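The Purlow Microfiber Screen Cloth, Blue
Posted 1 August 2023
By the Oberholzer shop desk

If you have ever wiped a tablet with the hem of your shirt and then tilted it toward the window, you already know why we carry a cloth like the Purlow. A dark, glossy screen shows everything: thumbprints, lunch, the little gray arcs left by the last person who tried to clean it with a paper napkin. We have sold screen cloths of one sort or another for years now, and this is the one we keep coming back to (and the one that keeps wandering out of our own desk drawers, which I suppose is a recommendation of a kind).

It comes in one color, a good clear blue, and it's a square of soft split-fiber microfiber with no printed logo and no scratchy label sewn into the corner. The edges are heat cut, so there's no hem thread to drag over the glass. It's meant to be used dry nearly all the time, and it's happiest when you bunch it up loosely and let the folds do the work.

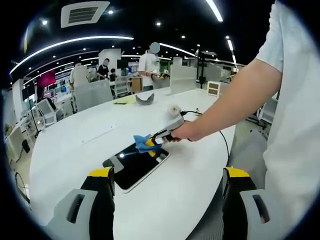
Blue cloth on the top part of a white-framed tablet.

People sometimes fold a cloth into a tight little pad and press hard, the way you'd scrub a stove, and then write to us about streaks. A light hand is better! Start at the top, move across in slow passes, and turn to a fresh bit of cloth when the first one has picked up its share. For most tablets that's the whole job. If there's something stubborn on the glass (jam, in our experience, or hand cream), switch the screen off, put a few drops of plain water on one corner of the cloth, work at the spot gently, and go over it again with a dry part. Never put the water on the screen itself, and please leave the window spray under the sink where it lives.

We sell the cloth singly and in two larger packs. The single is item 376 and comes folded in a paper sleeve. The family pack is item 767, with a handful of cloths in a flat cardboard box that fits nicely in a kitchen drawer. For offices, schools and anybody who looks after a whole cart of shared tablets, there's the 500 carton, packed without the individual sleeves so you aren't left with a mountain of paper on the floor. I'm fond of the carton myself, though I admit that it takes up a fair amount of cupboard.

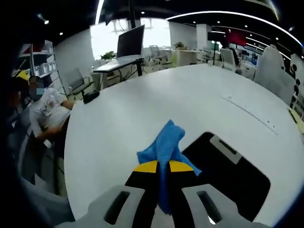 Irik wrote in under the July listing: I bought the family pack and mine left a bit of lint on the glass the first couple of times, so wash them before you use them. After that they've been great, and I like them better than the thicker Sorell ones I had before, which never seemed to get into the corners.

That's good advice and we've added it to the care notes. A new cloth does carry a little loose fluff from the cutting, and one wash takes care of it. As for the Sorell, we still stock it and it has its fans. It's a heavier, plusher cloth, lovely for a big television or a car dashboard, and it holds more dust before it needs a shake. On a tablet, though, where you want to feel the rim through the fabric and get right up along the border of the screen, the thinner Purlow is easier to steer.
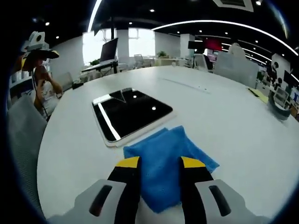
Washing is simple enough. Put the cloths in warm water with a small amount of ordinary detergent, and keep them away from cotton towels, as the microfiber grabs hold of every bit of lint that goes by. Skip the fabric softener altogether, and the dryer sheets too. They leave a coating on the fibers and the coating ends up on your screen as a greasy haze. Hang them over a rail or the back of a chair and they dry quickly. We have one in the shop that's been through the wash more times than I'd care to guess, and it has faded a little and still does a lovely job.

The same cloth will do for phones, laptop lids, reading glasses and camera filters. I'd keep a separate one for kitchen things, just so you aren't moving butter from the toaster to your tablet.

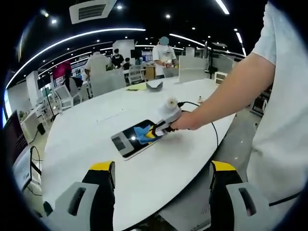

Blue cloth at work on glossy black, with plenty of table to spare.

Orders of the carton ship flat from our back room, and we had 1,506 single cloths on the shelf when this page was last updated. If you'd like to feel one before you buy, stop by the counter and ask, and we'll happily hand you one and let you clean your phone with it.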